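Wanted: patient people to drive our robot arms (Gillcombe, paid)

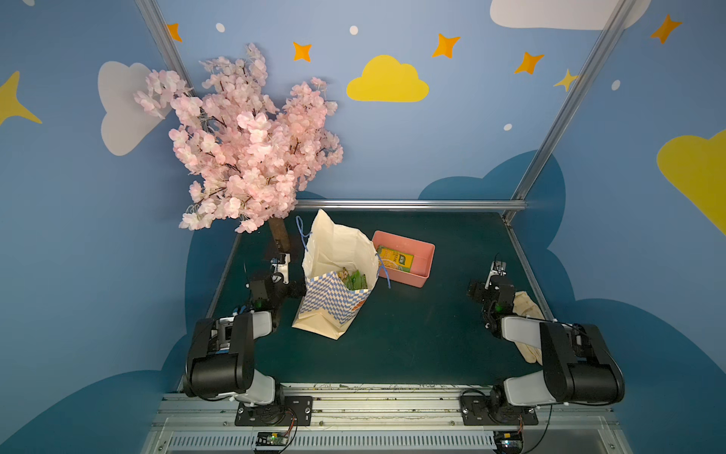

The two-arm bench at Gillcombe, set up with the shopping bag and the pink tray.

Hi! I'm Thandeka, I run the gripper trials at Tradmont, and I need more hands for April. We're comparing 2 sets of fingers, the Fomus and the Gethin, and I'm tired of being the only person whose opinion ends up in the spreadsheet.

You'd come in for a session, steer both arms through the same grocery tasks with each set, and then tell me what bugged you. Rope handles, a flat food box, crumpled cloth (my least favorite, good luck!). We have 196 runs logged so far and I want to get to 539 before Gert Khumalo swaps the controller and we start all over again.

No robot experience needed. If you game, sew or fix bikes, you'll probably pick it up faster than I did. You do need to be 18 or older and okay with sitting still and doing the same thing again and again.

Sessions start at 11 a.m. and we break for lunch, on us. To sign up, send me a couple of lines about yourself through the Tradmont contact form by Friday, and put "grippers" in the subject.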